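Leave the Spelling Alone

My great-grandmother's surname appears in the records in four ways, and I have been told more than once that I should pick one and stick to it. I won't, and I think other people working on their families should stop doing it too.

The habit comes from the software. Most tree programs give you one box for a surname, and it looks tidy when every child, cousin and grandparent has the same word in it. So people go back through six generations and correct their ancestors. In my own line, the baptism register at Geseseck has one spelling for the father and another for his son, on the same page, in the same hand. The clerk wrote what he heard. That tells me something about how the name was said, and I lose it as soon as I tidy it up.

Place names get it worse. Durach was my family's parish for two generations, and I have seen it in shared trees moved to the wrong district, given a modern postcode and, once, swapped for the nearest large town. Anyone who then looks for the burial entries will be searching in the wrong archive. I spent 14 months doing that myself, so I don't say it lightly.
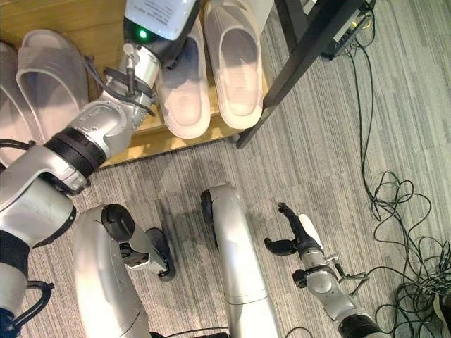
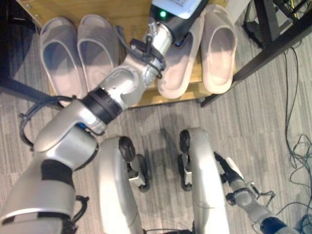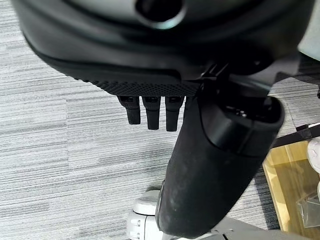 Slippers on the wooden shelf in the first two; the third is a close view of the black gripper.

The usual reply is that searching is harder when the spellings vary. It is, a little. I keep a plain list of the variants I know for each line and run the search again for each one. For the Ersoy branch that means 7 searches, and it takes most of a Thursday evening. I found a marriage that way which 56 people had missed, going by the number of trees that had copied the same wrong wife.

That copying is my real complaint. A corrected name looks more certain than it is. Someone sees it, assumes it came from a document and adds it to their own tree, and before long there are dozens of trees agreeing with each other and none with the register.

I don't object to a standard form at the top of a chart, where it helps the reader. Put it there, and put what the record says underneath, with the page number. If the emigration list says Sorkska and you believe it should be something else, write down Sorkska first and your belief second. It takes around 2 minutes an entry.

I am going back through my own early work now, undoing the corrections I made when I started. The Durach burials are next.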